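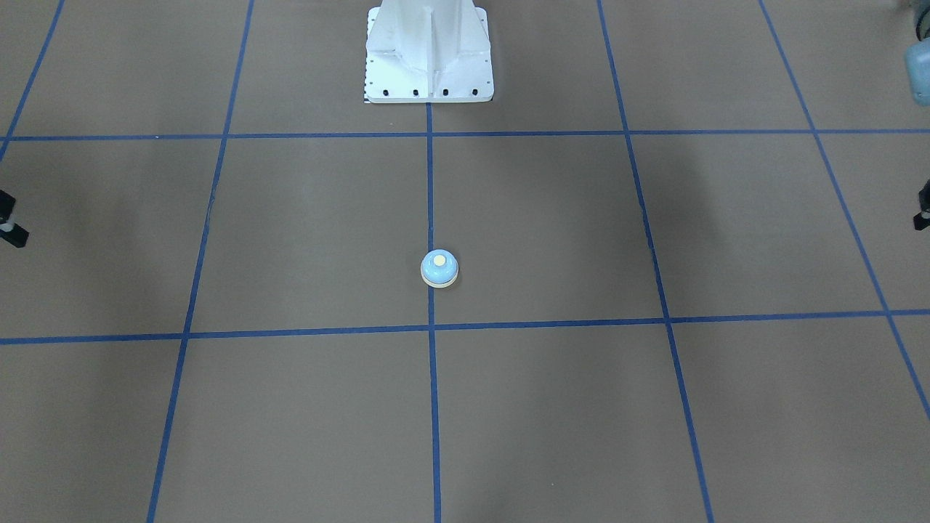
Getting Tape Marks Off a Workbench or Table

Masking tape and painter's tape are handy for marking out a bench, and they come up clean if you get to them in time. Leave them a season and the backing splits, the glue stays behind, and dust sticks to the glue. Most of what follows I learned on my own garage bench, which was marked out in May and left that way far too long.

Lifting the tape

Pull slowly, with the tape folded back flat against itself. Pulling straight up tears it. If the strip starts to split into slivers, stop and warm it with a hair dryer on the low setting, then try again from the other end. Keep the dryer moving. On a painted or varnished top, warm a short stretch at a time and let it cool before you put anything down on it.

Don't use a metal scraper. An old plastic store card is stiff enough and won't gouge. Cut a fresh edge on it with scissors when it gets rounded.

Glue that stays behind

Start with the mildest thing. Warm water and dish soap will shift fresh glue if you leave the wet cloth on it for a few minutes. On bare wood, wring the cloth out hard first, or the grain will lift and you will be sanding.

For older glue, rub in a little cooking oil, wait, and wipe. Then wash the oil off with soap. Oil is fine on laminate and metal. Don't use it on bare wood that you plan to paint or stain, as it soaks in and the finish won't take.

Rubbing alcohol works on glass, tile and most laminates. It can cloud varnish and strip shellac, so test it on the underside first. Open a window.

Kevser Ekinci wrote in to say she uses a plain white pencil eraser for small spots. I tried it and it does well on thin residue - slow on anything thicker.

Pale lines on the surface

Sometimes the glue is gone and you can still see where the tape was. That is usually the surface around it having darkened with light and dirt. Wash the whole top before you decide it's damaged. If the lines still show on bare wood, a light sanding with the grain will even them out. Do the full board, end to end, or you'll trade a line for a patch.

Next time

Wipe the bench and let it dry before taping. Press the edges down with a fingernail. Write the date on the underside of a strip's folded end, and replace the tape when the edges begin to curl. Fold over a small tab at one end of each strip so you have something to grab later.

Store the roll in a zip bag, out of the sun. Grit on the side of a roll is what makes ragged edges. If a roll has gone hard and keeps tearing, throw it out.

Last updated 7/28/26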